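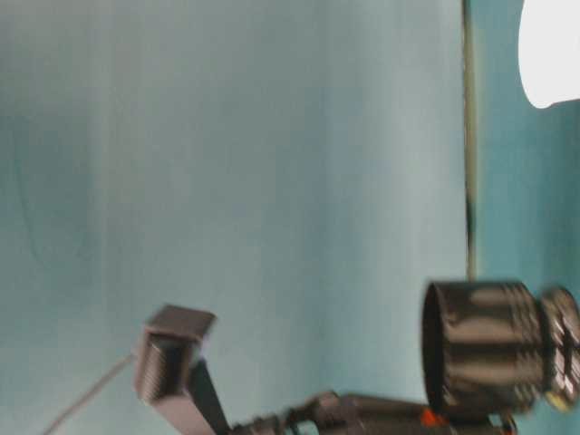 Unthorpe Well Levels: README

2693 readings of water depth from 60 private wells in the Unthorpe valley. Depths are in feet below the well cap.

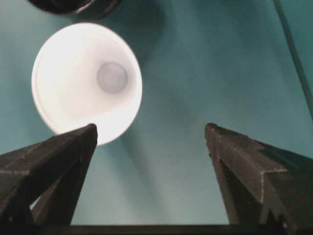 Marnurix, data maintainer

Version 3, 29 January 2023. Wells deeper than 200 feet are left out. A blank depth means the well was not read that month. The Lashari wells have no February readings
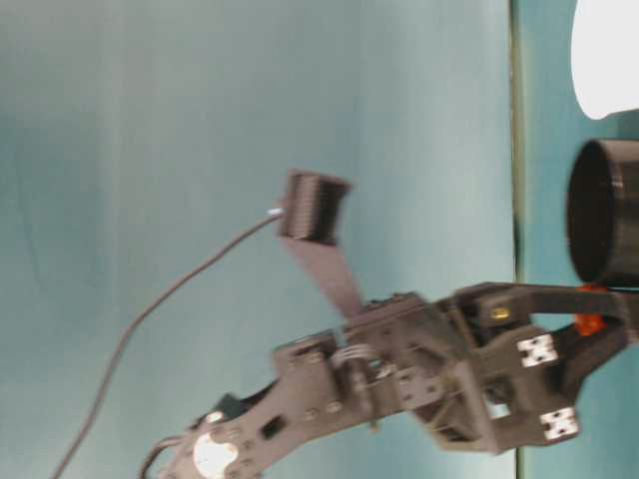 and should be skipped when you work out winter averages. Well numbers match the Horodano map sheet.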